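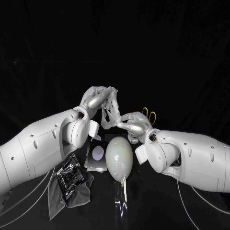

Storing fragile decorations - bags or cloth?

tosano74
I have a box of egg-shaped ornaments that go up in November. Last year I put each one in a thin plastic bag, closed the bag with a twist and taped the lot. When I took them out the tape had left marks on two of them. Is there a better way?

Lindalva Fontes
Don't tape anything straight onto a glossy surface. Bag first, then tape the bag to itself. Clear tape gets gummy after a year in a warm closet.

pesus213
I disagree about the bags. Plastic holds moisture. I use squares cut from old white pillowcases. Cloth gives a little padding too.

tosano74
Don't the cloth ones come undone?

pesus213
Gather the corners and put a rubber band around them. I've done it that way since we moved to Toledo.

Dancombe Attic
Rubber bands dry out and snap. Mine stuck to the fabric and I had to pick the bits off. Cotton string is better.

Lindalva Fontes
Same here with the bands. I still think bags are fine if the piece is dry when it goes in. I have 70 ornaments in bags and no trouble so far.

pesus213
Depends on your closet, I guess. This is the kind of cloth I mean, soft enough to bunch up small:

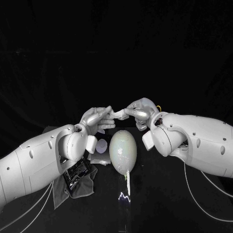
White cloth, bunched up between the fingertips.

Dancombe Attic
That would work. Wash it first without softener.

tosano74
OK, I'll try cloth and string on half of them and leave the rest in bags, no tape. Does anyone know how to get the old tape marks off? They're still sticky.

Lindalva Fontes
A drop of cooking oil on a cotton ball, then dish soap. Try it on the underside first in case the paint lifts.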